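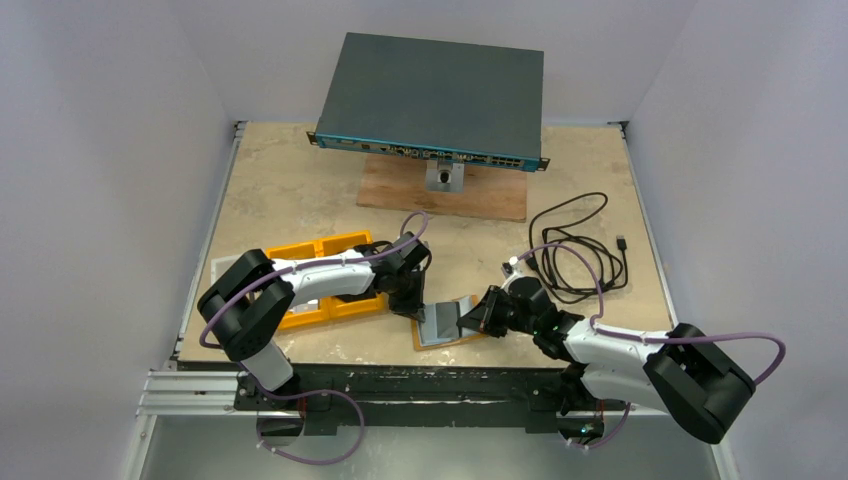
Ieva Navickas wrote to us in January to say that filling in her college application was harder than anything she did in the first year of the course itself, and that if we ever wanted people to help us make it kinder, she would be first in the queue. We did want people, Ieva, and we still do, so please consider this our very slow reply!

## Call for participants: help us test the new Corkby admissions form

Corkby College is replacing its admissions form for the coming intake, and before it opens to everybody we would love a good mix of people to sit down with it and tell us where they get stuck. Last year 3756 people started the old form and 529 of them gave up on the page about previous qualifications (we have read that page again since, several times, and we can quite see why). The new one is shorter and, we hope, a good deal friendlier, but we have been staring at it for so long that we are the last people who should be judging it.

### Who we are looking for

You don't need to be applying to Corkby, and you certainly don't need to be good with computers. We would be especially glad to hear from:

- school and sixth-form leavers who are thinking about college or university
- adults coming back to study after a long gap
- anyone whose certificates come from outside the UK
- parents and carers who usually end up doing the form at the kitchen table
- people who use a screen reader, large print or any other support

You must be 16 or over. If you are under 18 we will need a short note from a parent or carer, and we'll send you the wording for it.

### What you would be doing

There are two sessions, both at the Falcão Building on the main site, and each lasts 90 minutes with a proper break for tea. In the first you'll fill in the form from start to finish using made-up details, chatting to one of us as you go. In the second, a fortnight or so later, you'll try the changes we have made and also have a look at Jalik, the page where applicants check their entry requirements, upload their results and find out whether they have been offered a place.

It isn't a test of you in any way, and nothing you type will be kept as an application. If you do happen to be applying for real, taking part won't help or harm your chances, and the admissions tutors won't be told who came.

### What you will get

Each participant receives a £14 shopping voucher per session, plus bus or train fares within the county. Lunch is on us if your session runs across midday. We can also write you a letter confirming that you took part, which some people like to have for a personal statement.

### How to put your name down

Send a few lines to the Gurex project team, care of the Admissions Office, or leave a note at the main reception desk. Please tell us:

1. your name and the best way to reach you
2. which of the groups above sounds most like you
3. whether mornings, afternoons or evenings suit you
4. anything we should know about access or diet

There are 9 places in each group. If yours fills up we'll ask whether you would like to go on the reserve list, and everyone who writes will get an answer, even if it takes us a little while.

Notice posted 29/06/2025 by the Admissions Office, Corkby College. Large print copies are available from reception.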